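Setting Up a Tabletop Arm for Kitchen Tasks: Working Rules

Losine Lab Notes – Bench practice, revised in April

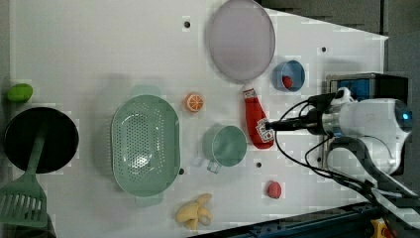 Kitchen table task, overhead view, with the gripper at the label of the ketchup bottle.

These rules cover a single small arm working on household objects with a person nearby. They do not replace the risk assessment for your own cell. Do that first, and keep a printed copy at the bench.

Before you power on

Check that the arm is bolted down and the mounting screws are tight. Wipe the table. Crumbs and juice get under objects and change how they slide.

Find the stop button and press it once with the arm enabled but still. The arm should drop out of run mode. Reset it and carry on. If it doesn't drop out, tag the arm and stop there.

The button has to be within reach of the operator's normal standing position. A yellow box with a red button, like the one by the lower arm at the bottom right of the picture, is easy to find in a hurry. Keep food, mugs and notebooks away from it.

Cables

Thin cables near the gripper need enough slack for the wrist to turn fully, and no more. Jog the wrist to both ends of its range by hand control and watch the loops. A loop that sweeps low over the table can catch a handle or tip a cup. Tie the rest back along the lower arm.

Laying out the objects

1. Put the large items down first. A colander or a plate decides where everything else can go.
2. Leave at least 2 inches between anything you plan to grasp and its neighbor.
3. Lay bottles on their side with the cap closed.
4. Use no glass and no sharp knives. Plastic tools are fine.
5. Real fruit goes in the bin at the end of the session. Nobody eats from the bench.

We store our object sets in Festier bins, one set to a bin, with the list taped inside the lid. The full kitchen set has 11 entries.

Speed and reach

Cap the tool speed at 200 millimeters per second for any new layout. You can raise it after two clean runs, if your assessment allows it. In the Traltamus control software the cap is set per task, so check it again whenever you load a different one.

Hands stay off the table while the arm is enabled. If an object rolls or falls over, pause the arm, wait for it to stop, then reset the object – do not reach in between moves.

Shutting down

Open the gripper and park the arm clear of the objects. Disable it before clearing the table. Write any stops, drops or odd noises in the Tóth bench log, including the ones that seemed minor. Anything involving the stop circuit goes to the safety lead the same day.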